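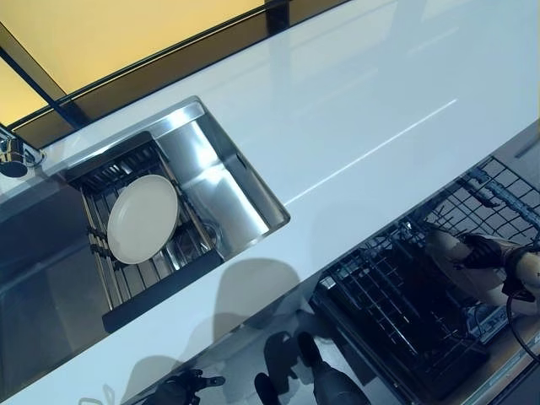
Re: [tanelwood-home] Hard water spots, what are people using?
Date: 2021-03-25

> We moved to Tanelwood in December and every glass
> comes out cloudy. Is a softener worth it or is
> there somthing cheaper? Hutstead quoted us 1000
> just for the install.

Quick one, on my way out. Don't pay 1000 yet. Get the water tested first — Hutstead sells strips, 9 bucks a pack. Ours came back very hard so we did end up with a softener, a used Gistico, put it in ourselves. Took 2 weekends, mostly my fault (wrong fittings).

Before that: white vinegar. Soak the glasses 60 minutes, rinse, dry with a towel right away. Works on stainless too but dont leave it sitting. Shower head, same thing, tie a bag of it on overnight.

Still have half a pack of strips if you want them. Can leave on the porch, just email me off list.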